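Honine Robot Club FAQ

When do you meet?
Friday, after last bell till 5:30. Room 237.

Do I need to know how to code?
No. Zanele Joubert starts everybody off on the arm first, code later.

What's the project this year?
Socks. Pick up, match, put down. Harder then it sounds.

Can I bring socks?
Yes please, clean ones. Bright colors, fuzzy, ruffled cuffs, whatever.

What does it cost?
Nothing. Bring a laptop if you have one.

When's the demo?
May. Hendrik Rampersad has the sign up sheet, teams of 2.

Can parents come watch?
Sure, just email frist.
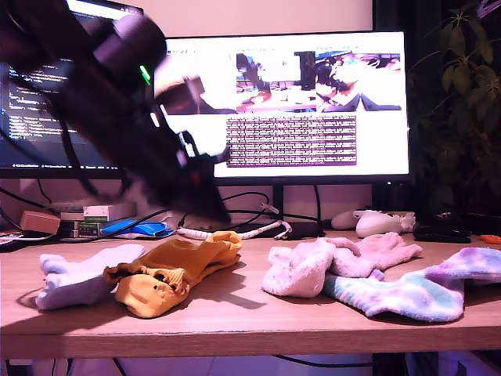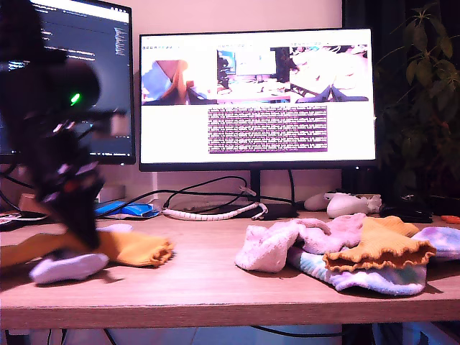
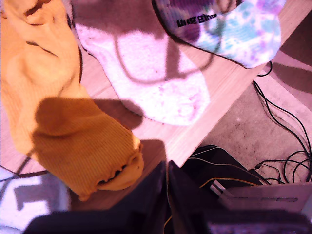
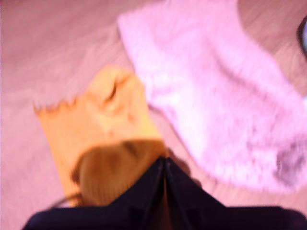 Work at the desk. First two: arm and socks, monitors behind.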